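Learning to love the bus timetable

I have been without a car since June and I want to tell you about the 55, because it has become my favorite thing about living out here!

Some background first. The old hatchback finally gave up at almost 18 years old, and I had every intention of replacing it. I even had a test drive booked over in Pluvdale. Then the weather was nice, and my neighbor Gyu-bin Ki mentioned that the 55 stops at the end of our road and goes all the way to Drindska. I had lived here for years and thought that stop was abandoned. It has a bench with a tree growing through it.

So I tried it. The first ride was a bit of a mess (I stood on the wrong side of the road and waved at a bus going the other way), but once I was on, up at the front with the big window, I was completely sold. You sit so much higher than in a car! I saw over hedges I have driven past a thousand times. There is a pond behind the feed store. A whole pond, with a rowboat.

The route goes down through the orchards, crosses the river at Drakos and then takes a long, silly loop around the Trilimura estate before it gets to town. People complain about the loop. I love the loop. It adds enough time to get through a chapter, and I have now read more books this summer than in all of last year. If you get motion sick, podcasts are good too, or just look out at the fields. They cut the hay a few weeks ago and the smell came right in through the roof vents.

A few things I have picked up, in case you are thinking of trying your own local bus. Get the paper timetable. The app is fine in town, but my phone loses signal past the river, and the paper one folds up small enough to live in a wallet. Bring exact change if your bus still takes cash. Sit on the left going in and on the right coming home, at least on ours, for the river.
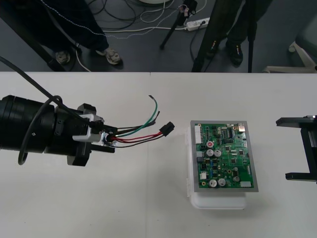 Drawing the route is what finally made it make sense to me. I am a visual person and the official map is a nightmare – every line the same shade of blue, all piled on top of each other in the middle of town. I think of it as a wire harness now, held at one end and fanning out to the right across a white tabletop. Drindska is the end where everything is held together, and the routes spread out from there. Once I had that in my head I sketched it on the back of an envelope, and I could see that the 55 and the 2 share the same road as far as the library. I had been walking that stretch in the rain for no reason at all.

Next on my list is the 2 out to the reservoir, which I have never been to in my life. It only goes a few times a day, so I'll pack lunch. If anyone has walked the path around the water, let me know whether it needs proper boots or if sneakers will do.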